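Panwood Hall kitchen and dining room: winter safety walk-round, with comments

Checked by Idalina Louro, Thursday, starting 7.40 am before the lunch club came in

I do love a January check. The building is quiet, the boiler is ticking away and you get to see the place properly for once. Marks are OK, WATCH or FIX. Anything marked FIX has gone in the red book by the hatch, so please look there before ringing me.

ENTRANCE AND CORRIDOR

1. Front doors open fully and latch back: OK
Lovely and smooth now the closer has been adjusted. You can get a wheelchair through one-handed!

2. Door mat flat, no curled corners: WATCH
Left corner is starting to lift. Taped for now. Gura have a rubber-backed one in the right size and I would like us to have it before the wet weather does any more to this one.

3. Corridor clear to full width: FIX
Stacked chairs outside the store again. They were only four high, but they stick out past the door frame and this is the way out for anybody in the back room.

4. Emergency lights come on when tested: OK
All came on, and they stayed on while I did the rest of the corridor. The one by the toilets is much brighter than the others with its new battery, I was delighted.

KITCHEN

5. Cooker, gas tap and shut-off label: OK
Shut-off turns easily. The label has been redone in big letters and you can read it from the sink, well done whoever did that.

6. Fire blanket and extinguisher in place, in date: OK
Blanket tapes hanging down where they should be. Extinguisher gauge in the green.

7. Hot water at the hand basin: WATCH
Takes a long while to run warm. It got there in the end. I have asked Caldeira to look at it when they come for the boiler service.

8. Water heater (the Stumard): OK
Rated 1,960 watts, so please keep it on its own socket and not on the extension lead with the toaster. Lead and plug both sound. Descaled before Christmas and what a difference to the tea.

9. Fridge temperature and seals: OK
Reading 3 degrees. Seals clean, and they grip a slip of paper all the way round.

10. Floor, dry and no loose tiles: FIX
One tile by the back door rocks when you stand on it. Small job, but it is exactly where people turn round with a full tray.

11. Sharp knives stored in the block: OK
Every slot filled, none in the drawer. Really pleased, as this was a FIX last time. Cook's knives get washed by hand and go straight back. Please don't leave one under the suds while you answer the door.

DINING ROOM

12. Tables steady, legs locked: OK
I leaned on each one. Table 202 (the numbers came with them from the old school, don't ask me where the rest went) used to creep open at one end and now holds firm.

13. Walkways between tables: WATCH
Wide enough with the chairs in, tight with the chairs out. Leaving 600 mm behind a seated person isn't enough for a trolley, so bring the trolley down the window side only.

14. Table knives and other cutlery: OK
Handles sound, no bent tips, nothing rough on the edges. Table knives go out with the handle towards the diner, and when clearing, put them in the tray lying flat.

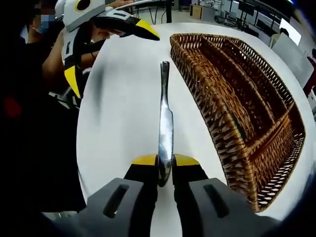

15. Glasses and jugs, chips and cracks: FIX
Two tumblers with nicked rims, both wrapped in newspaper and binned. We have plenty left for the lunch club but we will be short for the quiz night, so do bring any spares you have at home.

16. Heaters, guards fitted and nothing draped over them: OK
Not a single tea towel! Thank you all.

17. Windows open and restrictors hold: OK
The far one is stiff. A rub of candle wax on the runner sorted it.

OUTSIDE

18. Back step and handrail: WATCH
Rail is solid. The step was greasy with leaves, so I swept and scrubbed it, and it will want doing again after every windy night.

19. Grit bin full, shovel inside: FIX
Half empty and the shovel has gone walkabout. If you borrowed it, no hard feelings, just pop it back.

20. Bins away from the wall, lids shut: OK

COMMENTS

Four FIX items, and only the floor tile needs a tradesman. The repairs pot stands at £3,000, which should cover that and the mat comfortably. I would dearly like to use part of what is left for a second handrail on the ramp side. I have walked it with my mother on my arm and it would be a real help to anyone unsteady.

Chairs moved and corridor clear by 9.15 am. I'll recheck items 7 and 13 at the next lunch club, and item 10 as soon as the tiler has been. Until then there is a yellow cone on the tile. Please leave it there.

I. Louro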